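4.2 Does surface colour slow people down?

Claims that the colour of a work surface changes how fast people sort small goods have been repeated in trade guides for years, mostly without data. The strongest version comes from Dalsgaard, whose packing manual promises fewer errors on green than on white. We could find no trial behind it. Egilsson's survey of 126 packers is often cited in support, but it asked only which colour they liked, and liking a table is a poor stand-in for working well at it.

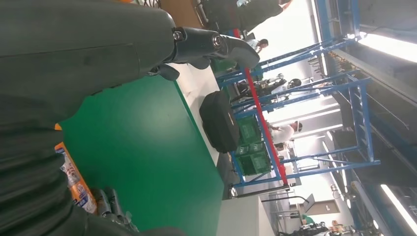 Figure 4. Green tabletop with white edge.

Our own trial at the Nendach site ran through July and gave 1,898 usable sorting runs. Packers worked at a green or a white surface, with the order of the two swapped between shifts. Contrast is the usual explanation for any gain, and it deserves more doubt than it gets. An orange-and-white package like the one in Figure 4 ought to stand out against bright green, yet its white parts would be lost on a white table while its orange parts would not. Any effect must therefore depend on the stock as much as on the surface, and the manuals say nothing about stock.

Error rates did not differ between the two surfaces in any way we would trust. A small gain for green appeared in the first 800 runs and then faded, which looks to us like novelty. Benítez (personal communication) reads the early gain as real and blames tiredness for its loss. We cannot rule this out, though the white surface showed no matching decline over the same shifts.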